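Trerkside Square Gift Boxes with Ribbon Lid

Pink or light blue. Sold singly or in packs of 9.

We stock these because people kept asking for a small square box with the bow already on it. I was not keen. Ready-tied bows tend to look tired before they leave the shop, and "gift quality" on a carton label can mean anything. Draltby sent us 40 to try and we kept the line, with some reservations.

What the supplier says: rigid walls, lift-off lid, reusable for years. What we would say: the walls are fine for soap, a candle or a small toy. For years, ask us in a few years. The lid comes right off and the base can stand in it while you fill the box, so you don't lose it under the wrapping paper. On the pink one the ribbon is cream, crosses the top both ways and ties near a corner. You can't undo the bow and expect to get it back the same. Kaisu Leinonen on our packing desk tried it on 28 lids and gave up being polite about it.

The colors are paler than the old Tikkanen catalog made them look. If you want a strong pink, buy something else. The Boser boxes are brighter but have no ribbon.

Not for food without a liner. Not for mailing on its own, whatever the carton says. Put it in an outer box with padding.

Packs of 9 are one color only. Orders over 70 boxes go out from Draltby directly and take longer, usually about a week more. Questions about stock to Martti Sjöberg at the Trerkside counter.

Pink and light blue boxes open, pink lid in front; then the wood-grain tabletop.

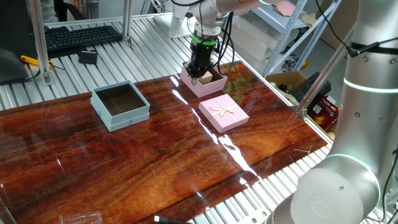
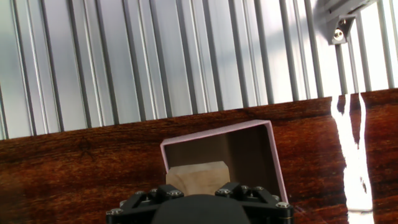
Page last changed: March

Returns: unused boxes only, with the bow still tied.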